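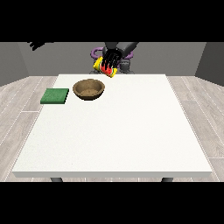
Features > Work and Life > Habits

Learning to Stop at Enough

3 min read

The furniture plant in Kiltbridge cut its overtime in November, and a lot of people there found themselves home by 4 with no plan for the evening. Some took second jobs at the Dranell warehouse. Others did the math and saw that they could manage without the extra $600 a month.

Those who stayed home say the money was the easy part. It was harder to sit through an evening without feeling lazy. One former line lead kept a list of chores on the refrigerator so he would have something to cross off. It reached 109 items before he took it down.

A discussion group at the Ovham library now meets on this subject twice a month. Members talk about what they want their days to look like and what they would give up for it. A few have gone back to overtime and are happy with that. One woman dropped her weekend shift and now spends those mornings fishing at Moges with her sister.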